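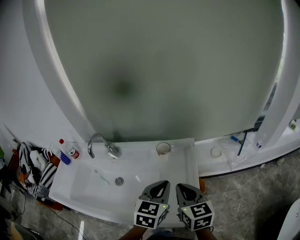 Ticket 2628: Left gripper reports "closed on object" with nothing in it
Product: Harnska hand-held pair, bathroom task set
Site: Villa
Opened by: Lino Martinelli
Status: Reopened

Original report, 9 July 2020

Left gripper logs a successful grasp when the fingers close on air. Right gripper is fine. It happens at the washbasin, on the toothbrush pickup. I had 198 takes from this bathroom marked as good by the Oris checker, and 25 of them show a closed-on-object flag with the toothbrush still lying in the bowl. The checker passed every one. That worries me more than the gripper does.

Software: Oris checker, default thresholds
Restarted: yes, both sides
Recalibrated: yes, no change

Reply from Stusasent support

Thanks for the report. This is usually caused by glare on the marker cubes. Please cover reflective surfaces, repeat the calibration and let us know. We are setting the ticket to Resolved pending your answer.

Lino Martinelli

Please don't resolve it pending anything. I don't buy the glare explanation. Both cubes are over the same white basin under the same light, and only one side goes wrong. If the chrome faucet were the problem I'd expect the right side to trip now and then too.

I hung a towel over the glass panel anyway and draped a cloth on the faucet. Same fault on the second try.

Stusasent support

Could you confirm the indicator light on the left unit is green during the fault?

Lino Martinelli

Green, yes. Green when it works and green when it doesn't. As far as I can tell that light says the unit has power and nothing else.

Tests since then:

Swapped left and right units. Fault moved with the unit, so it isn't the hand or the side of the basin.
Swapped fingers only, kept the units where they were. Fault stayed with the unit.
Closed on air away from the basin, over the bed. Fault still there, less often.
Thicker object (bottle instead of toothbrush). Real grasps are logged correctly. Empty closes are still wrong.

So the zero point on that unit is off, or it drifts. A thin handle leaves almost no gap between the fingers, and a small offset is enough to make "empty" look like "toothbrush."

Stusasent support

We can offer a firmware update (version 2) that widens the empty-close margin.

Lino Martinelli

Wider margin means it starts missing real toothbrush grasps. That hides the fault and costs me good takes — no thanks, unless you can show me numbers on thin objects. I want a replacement unit, and I want to know why the checker trusts the flag without looking at the finger gap.

The 25 bad takes are pulled from the set. Left unit is tagged and out of use.

Status changed: Resolved to Reopened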